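Grellwood toy library to stay open through the winter

August 12, 2022

The toy library in Grellwood will keep its current rooms until at least the end of November, after the landlord agreed to extend the lease on the same rent.

Families had been told in June that the service would have to leave when the old agreement ran out. It lends building blocks, puzzles and ride-on toys to 28 playgroups and to parents in the town and in Grurnincombe, where the last toy shop closed in the spring.

Membership costs £12 a year, and toys can be borrowed for 14 days at a time.
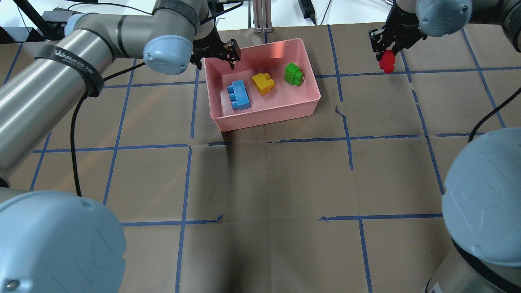

Triin Petrauskas said the news was welcome but that three months was a short reprieve, and asked why parents in Grurnincombe had not been invited to the meeting in July.

Hefin Bevan, who runs the lending desk, said a further meeting would be held in Grurnincombe next month and that the time would be posted on the library door.

The library needs £3000 to replace worn shelving and mend the heating before the cold weather. 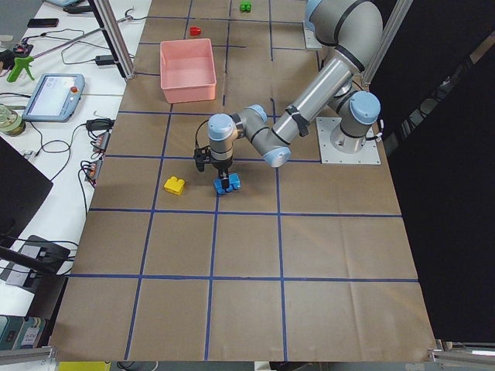 Part of that will come from a sale of duplicate puzzles and books later this month. Borrowers with overdue items can return them without a fine until the sale. Opening hours are unchanged.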